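Tile adhesive coverage, second attempt

Dec 3, 2020

The Pinda bathroom took 1,348 g of adhesive on the test panel, against 1,328 g at Hollis. Both panels were 200 mm wide, same trowel, same primer. The difference is within what I lose on the bucket rim – I no longer bother correcting for it. 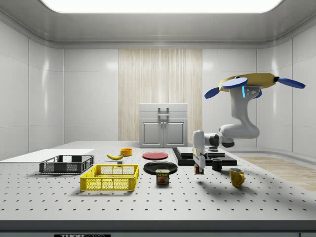
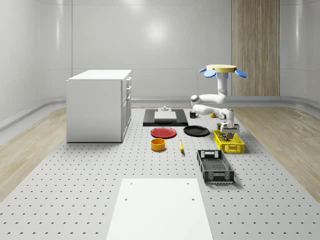
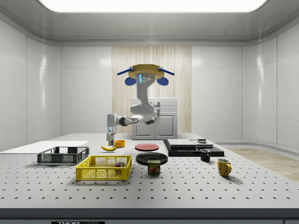 A reader in Pira objects that weighing means little unless a tile is lifted afterwards to check the bedding. Fair point. I lifted one at Hollis and none at Pinda. The next panel gets both checks.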